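Water rings first, because that's what most of you wrote in about after the September page. If the ring is white, you're in luck, it's only sitting in the finish. Put a clean cotton dish towel over it (no print, I learned that one with a blue rooster) and go over it with an iron on low, no steam, a few seconds at a time. Lift, look, go again. I've saved a coffee table, a nightstand and my aunt's piano bench this way and I still get a little thrill every time!

Black rings are another story. Those have gone down into the wood, and you'll be sanding. Sorry.

For everyday sticky stuff like jam or syrup, a rag wrung out in warm water with one drop of dish soap does it. Wipe with the grain and dry it right away with a second rag. I keep a stack of old T-shirt squares under the sink for this and nothing else, and my family knows better than to wash the car with them.

Crayon comes off with a dab of mayonnaise. I know. Leave it five minutes, wipe, then do the soapy rag so your table doesn't smell like a deli.

Scratches: rub a walnut half over the little ones. It won't fill them but it darkens them enough that you stop staring. For deeper ones I use a wax stick from Agbayani Hardware, and I warm it in my hand while I drink my coffee – cold wax crumbles and goes everywhere.

If you do have to sand, don't start rough. Wilfredo Magbanua, who redid my kitchen chairs, told me to start at 200 and go to 400, and I wish I'd met him before I went at my first table with the coarse stuff. Vacuum, wipe, and let it sit overnight before you oil. Thin coats. Thinner than that.

And please don't ball up the oily rags in the trash, they can catch fire all by themselves. Lay them flat outside till they're stiff.

Felt pads go under anything that lives on the table, lamps and fruit bowls and so on. A sheet of 16 lasts me nearly a year.
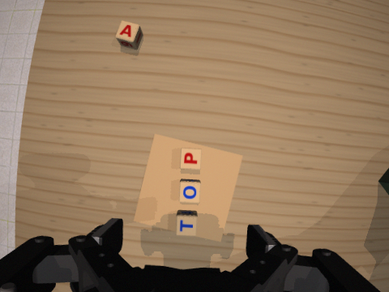
Vol. 16, p. 770

More on oils next time, including the orange one half of you swear by and I can't stand. Keep the crayon stories coming, too – I read them all at breakfast.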